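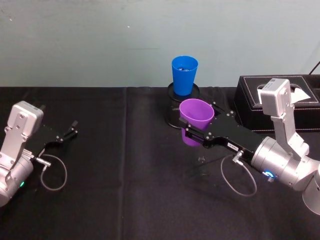 Figure 1. Black tablecloth and pale blue-green wall.

3. Rooms, coverings and lighting

3.1 Choice of rooms

The study covered eight shared rooms in Nasville and Wivulberg, all of them hired out by the hour for classes, meetings and craft groups. Rooms were included if they had at least one table large enough for four seated adults, a painted wall behind it and ceiling lights that could be run with the blinds closed. Rooms with patterned wallpaper were left out. Two further rooms in Nasville met these terms but were being rewired during the study period.

Wall colour was recorded against a printed paint chart. Where a wall fell between two chips, both were noted and the lighter one was used in the analysis. Scuffs and patched areas were ignored unless they were larger than the measuring head. Black coverings next to pale walls (as in Figure 1) gave the widest step in brightness between table and background, and this pairing is treated as the reference case in Section 4.

3.2 Coverings

Each table was tested bare and under three coverings: white cotton, mid-grey cotton and black polyester. The Butico cloths were supplied pre-hemmed and were washed once before use. They were laid without ironing, as this is how the rooms' users normally lay them. Fold lines and joins can throw a thin band of light or shadow along their length, and readings were taken at least 10 centimetres from any such line.

The white cloths were replaced once, after tea stains at the Nasville rooms. No other covering was changed.

3.3 Light readings

Light falling on the table was measured at five points, one near each corner and one at the centre, with the meter laid flat. The target level was 195 lux at the centre point. Rooms that could not reach this with their own fittings were topped up with a floor lamp placed behind the reader and pointed at the ceiling. Light reflected from the covering was then measured with the Vandenberghe hand-held unit, held at seated eye height and angled down towards the centre point.

A full set of readings was taken before the first reader arrived and again after the last had left. The two sets were averaged. In the one room with a skylight, a third set was taken at midday – this was kept out of the average and is reported on its own.

3.4 Readers

Fifty-nine adults took part. Each read four printed passages, one per table condition, at a comfortable distance and without time pressure. Passages were matched for length at 125 words and set in the same typeface on uncoated white paper. Reading time was taken by stopwatch, and readers then scored the comfort of the page on a five-point scale. The order of coverings was rotated between readers. Those who normally wore reading glasses kept them on throughout.
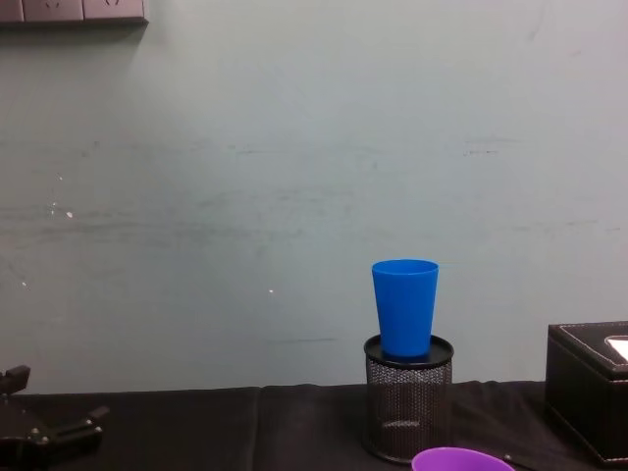

Wivulberg, July

3.5 Room notes

Notes kept by Spyros Sarantis during the Wivulberg sessions deal mainly with glare. Late in the afternoon the closed blinds let in a narrow strip of sun, which reached the table edge in the west-facing room. Sessions there were moved to the morning from the second Monday onwards, and readings from the affected afternoon were dropped.

Small glossy items were a lesser concern. The smooth side of a plastic cup will often carry a bright streak that matt cloth does not, and several readers said they noticed such streaks more over black than over white. Comments of this kind were written down but not scored – the comfort scale asked only about the page.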